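How to Prepare a Small Sculpture for a Group Show

By Stavros Zupan
Updated April 23, 2025

If a gallery or an open call has accepted one of your pieces, the work of getting it out the door starts right away. This guide covers what I do between the acceptance letter and the day the work is unpacked at the other end. It is written for people who make small to medium pieces that one or two people can carry. Large outdoor work is a different job and needs a rigger.

What you will need

A tape measure and a bathroom scale
A camera or a decent phone
Acid-free tissue
Polyethylene foam, 2 inches thick
A double-wall carton or a plywood crate
Cotton or nitrile gloves
Printed copies of your condition report

Step 1: Read the loan agreement

Read it all the way through before you sign. Look for the dates the gallery is responsible for the work, who pays for shipping each way, and what the commission is. Most group shows I have been in took 40 percent. Check whether the insurance runs "nail to nail," meaning from the moment the piece leaves your wall or shelf until it comes back, or only while it is in the building. If it covers the building only, you need your own transit cover.

The agreement will ask for a value. Put down the retail price, the one on the wall label. When I showed Lokum, a cast plaster piece with a wax finish, I listed it at $4,000 on the loan form and the same on the price list. If the two numbers differ, a claim gets slow and unpleasant.

Step 2: Measure and weigh

Measure height, width and depth at the widest points, including anything that sticks out. Write the numbers in that order. Give the size of the work with and without its base. Weigh yourself on the scale, then weigh yourself holding the piece, and subtract. If it is too heavy to hold, use a freight scale at the shipper.

Galleries use these figures to order pedestals. A pedestal top should be wider than the footprint of the work on every side, and the technician will want to know where the weight sits. If your piece leans, say so in writing.

Step 3: Photograph the work

You need two kinds of pictures. The first kind is for the catalog and the website. Use a plain background, soft light from one side, and the camera level with the middle of the piece. The second kind is for the condition report and can be ugly. Get every side, the underside, and a close view of each chip, scratch and repair.

Hard light is worth trying for at least one shot. It shows the form better than soft light does, and it picks out seams you may have stopped noticing. Look at where the edge of the shadow falls on a rounded surface and turn the piece until that edge says something about the shape.

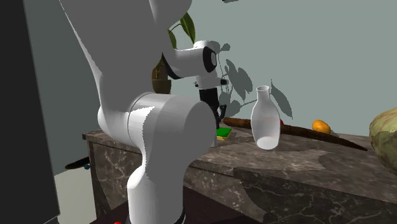
Light and shadow on rounded white forms.

Name the files with your last name, the title and a number. Do not send forty files called "final."

Step 4: Write the condition report

One page is enough. Put the title, year, materials and size at the top. Under that, list every flaw and where it is, using plain directions: front, back, proper left, proper right. "Proper left" means the left side of the sculpture itself, as if it were a person facing you. Sign it and date it. Pack one copy with the work and email another to the gallery. Leave room at the bottom for whoever unpacks the piece to add notes and sign.

Be strict with yourself. An old hairline crack that is missing from the report looks like a new crack when the crate is opened.

Step 5: Clear a place to pack

Set up a surface that is bigger than you think you need. Put down a clean blanket or a sheet of foam and take off rings, watches and anything on a lanyard. Check what is near your elbows. Move tools and loose items to another table so nothing gets swept into the box, and keep anything with soil or water in it well away from unsealed plaster and paper.

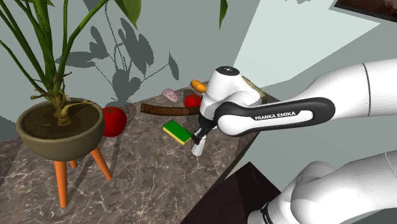 Once the surface is ready, lay out the packing materials in the order you will use them. Tissue goes against the work, foam goes around the tissue, and the carton goes around the foam. Bubble wrap should never touch a waxed, painted or polished surface, as the bubbles can leave rings. If you have to use it, put it outside the tissue with the bubbles facing out.

Step 6: Pack the work

Cut the foam so the piece sits in a snug cavity and rests on its strongest part. For most work that is the base. Thin parts should have air around them, with no foam pushing on them from any side. Close the lid and tilt the box gently. If you feel the work shift, open it and add foam.

Detachable parts travel in their own wrapped packets. Number the packets and list them inside the lid. My friend Živko Papadopoulos ships ceramic work made of many small units, and his piece Barrera has 248 of them. He tapes a photo of each full tray to the tray's lid, and the technicians put the trays back the same way for the return trip. I have copied this for anything with more than three parts.

Write "this way up" on all four sides. Use screws on a crate, never nails, and write the type of driver bit next to the first screw.

Step 7: Send installation notes

Keep these to one page as well. Say which side is the front, how high the base should be, and whether the public may walk all the way around it. If there is an assembly order, number the steps and include a picture for each. Add a phone number you will answer on install day.

When Preren went to a group show in Prorkbridge last January, I forgot to mark the front. It was set facing the wall for the first evening. The fix took two minutes, but the press photos had already been taken.

Step 8: Check in after delivery

Ask the gallery for the signed condition report once the crate is opened. If there is damage, ask them to stop unpacking, photograph everything including the packing, and keep all the materials. Insurers will want to see the box. Do not agree to a repair by anyone until you have heard from the insurer in writing.

Common questions from first-time exhibitors

Can I deliver it myself? Usually, yes. Get a receipt with the title, the date and a signature before you leave.

Do I need to supply a pedestal? Check the agreement. Many smaller spaces expect you to.

Should I keep the crate? The gallery should store it for the return. Put your name and phone number on the inside as well as the outside, in case the labels come off.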